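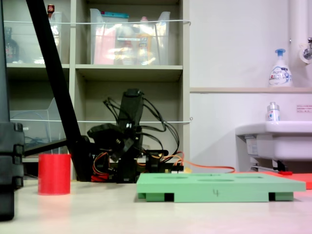
Mar 11, 2023

Wundley Music School opens its grown-up beginner strings program

I've been itching to share this one! After 12 years of teaching kids, we're finally opening our doors to adults who've always wanted to play the violin, viola or cello (and yes, that includes those of you who quit in grade four).

Classes run in our Olness studio in groups of up to 25, with a smaller Jorkitz group for anyone who can already read a bit of music. The term costs $209, and that covers the hire of your instrument, a music stand and a copy of the Kulkarni Beginner Strings book.

You'll learn 3 tunes by heart in the first term, and in November we'll put on a relaxed little concert at the Olness centre. Family welcome, nerves welcome too!

To enrol, drop by the front desk or give the studio a ring.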